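[handgrips] Re: finger pads and cloth, round two

From: Arben Golob
To: handgrips list
Subject: Re: [handgrips] finger pads and cloth, round two

Earlier in this thread:

> Arben, glad the pair is finally together! Couple of things before I print mine.
> Did you stay with the Torkico screws on the jaw pivots or go up a size? My left
> jaw has side play at the tip and I'm wondering if I should just ream everything
> and start over. Also, I still can't pick up a single layer of cotton off a flat
> table. I get two layers or none. And what do you put under the work? I'm on bare
> plywood and the tips skate.
> - Delić

Good questions, all of them, and I have answers to most now (long mail, get a coffee).

Screws first. I stayed with the Torkico ones and the side play went away when I stopped trusting the printed bores. I print them undersize and run a drill through by hand, slowly, with the finger clamped to a scrap block. Please don't ream the set you already have! Try a shim washer on the loose side before you throw anything out. I had one left jaw that I was ready to bin and a shim fixed it in the time it took the kettle to boil.
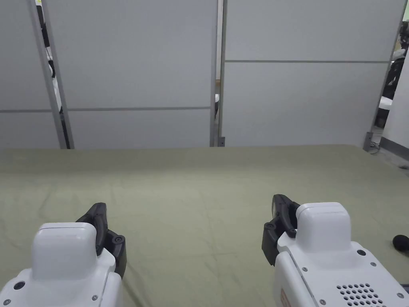 The housings are the May version of the shell. If you pulled the files before that, pull them again, because I moved the screw bosses inward and the old top half won't close over the new bottom half. I found that out with a full-size print, of course. Each shell costs me 590 grams of filament including supports, and yes, I know that's a lot, I like thick walls. Grindia in Geltodville still sells the white by the big spool and they let me pick through the open ones.

Now the cloth, which is the fun part. My tips are angled a little steeper than in the first files, and I come in lower than feels natural. If you land with the jaws square to the table you push the fabric flat and the fingers close on nothing. Come in at a slant, touch down, drag toward yourself until a small ridge comes up, and close on the ridge. It feels like cheating and it works far more often than anything else I tried. I logged 29 pickups off the flat table in one evening that way, and the misses were nearly all me rushing the drag.

Pad texture matters more than squeeze. I kept cranking up the closing force for weeks and all I got was creases. With ridges on the pad you can back the force way off. I cast mine in a printed mold and the mold files are in the same folder as the shell, look for the one with "coarse" in the name. The fine one looks prettier and grabs worse.

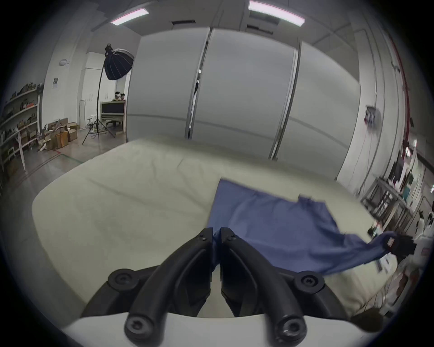

Do both hands need the same pads?

They can be different, and a mixed pair is a good way to compare textures, but keep the pad thickness the same on both or the two jaws will close at different points and you'll be calibrating twice.

As for what goes under the work, get off the plywood, Delić. Anything with some give is better. A soft surface lets the tips sink in a hair below the fabric before they close, and that's most of your single-layer problem right there. Smooth the cover out before each try, or you'll pinch the cover along with the cloth and drag the whole business toward you. I've done it plenty.

Two-handed moves are where I'm spending my time now. One hand holds a corner, the other goes looking for the near edge. My order is always corner first, pull it out to a point, then go for the edge with the other hand while the corner stays put. If both hands travel at once the cloth bunches up in the middle and I lose track of which layer is which. Shirts are much harder than napkins, by the way. Seams stop the drag dead, and a collar just laughs at you.
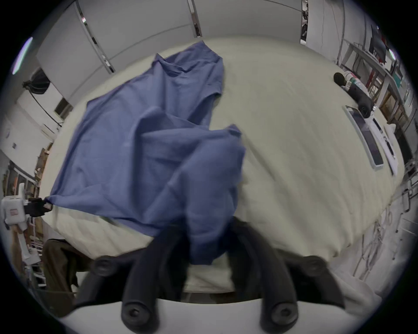
Photo: A. Golob. Fine to reuse for the list wiki.

The wide lens takes some getting used to. Straight edges bend hard near the rim, so do your aiming with the middle of the view and ignore what the outside is telling you. Focus is still on my list too, since quick lifts come out smeared. I've been slowing down right after the pinch and that helps a good deal.

The latest session log came to 2,429 lines and I've only cleaned up the first part of it. I'll post the script with the log once I've taken out my swearing in the comments. If anybody has a better way to mark a missed pinch than typing an x and hoping, I'd love to see it.

Delić, I have 5 spare coarse pads from the last pour. Send me your address off list and I'll drop a pair in the mail with a couple of shims.

Arben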